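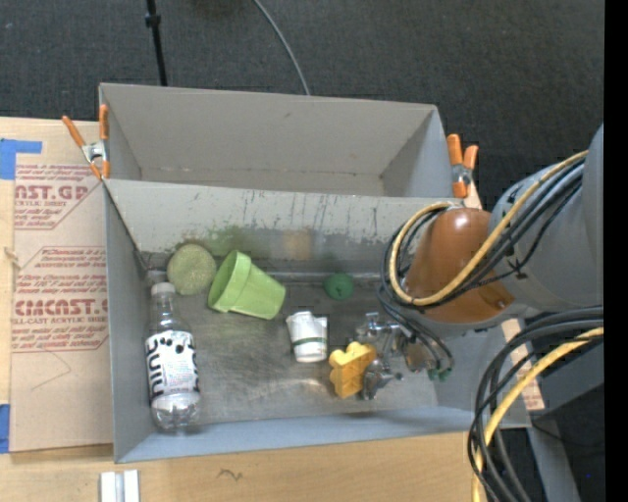 Figure 6. Sorting bins in the one-behind-the-other arrangement, with mixed articles in the nearer bin and the rear bin empty.

Section 6. Setting Up and Using the Paired Bins

6.1 Purpose

The paired bins are used in the Esik activity rooms and at the Kostden lending desk to sort small household articles and toys after they come back from use. Returned articles go into the nearer bin. Articles that have been checked are moved to the rear bin and then put away from there. This section covers placement, loading, sorting and cleaning. For shelf labels and storage codes, see Section 8.

6.2 Placing the bins

1. Clear the tabletop and wipe it with a dry cloth.
2. Set the first bin on the table within easy reach of the person sorting.
3. Set the second bin directly behind the first, with the open tops facing up. Leave no gap between them wide enough for a small ball to fall through.
4. Press down lightly on each corner. If a bin rocks, turn it end for end and try again.
5. Confirm that the rear bin is empty before any article is loaded.

Note: Tables at Kostden may be up to 38 inches high. Staff who find this height tiring should use the lower table in the back room and follow the same steps.

6.3 Loading the nearer bin

1. Lower articles into the bin by hand. Do not tip a full bag or carton over the wall.
2. Lay bottles lengthwise along a side wall, with the cap closed. A bottle left standing will usually fall when the next article is added.
3. Lay flowerpots on their sides. Shake out any soil over the waste container first.
4. Place balls and other round articles last. They will settle near a wall or in a corner and may stay there.
5. Keep paper cups away from heavy articles. Cups that are slightly crumpled at the rim may still be sorted; cups that are torn or split go to paper waste.
6. Stop loading while parts of the bin floor can still be seen between articles.

CAUTION: Do not load glass, open containers of liquid or anything with a cutting edge. These are handled under Section 9.

6.4 Sorting

1. Begin with the largest article and work toward the smallest.
2. Lift each article clear of the front wall and of its neighbors before moving it across.
3. Check the article for cracks, loose parts and dirt.
4. Place accepted articles in the rear bin. Set rejected articles on the tray to the left of the table.
5. Enter each rejected article on the Plalasach return sheet, using the short name from the storage list ("bottle, clear," "pot, green," "block, yellow"). Brand names are not required.
6. When the nearer bin is empty, run a hand along the base of all four walls. Small balls are easily missed there.

Note: Toy blocks with rounded edges are to be kept together even when they come from different sets. Rodica Voicu maintains the list of sets and will separate them at the monthly check.

6.5 Cleaning and wear

The bins are gray and show marks readily. Scratches, cloudy scuffs and worn patches on the inside walls and floor are ordinary wear and do not require replacement. Colored stains should be reported on the wear card but may be left in place if they do not come off on a damp white cloth.

1. Empty both bins and lift them from the table.
2. Wipe the inside walls from top to bottom with a damp cloth and mild soap.
3. Dry thoroughly — water left in the corners will soften paper articles.
4. Do not use scouring pads, bleach or solvent.

A bin is to be withdrawn if a wall is cracked through or if the upper edge is rough enough to catch a glove. Requests for replacement bins go to Pádraig Hennessy, supply office, extension 115.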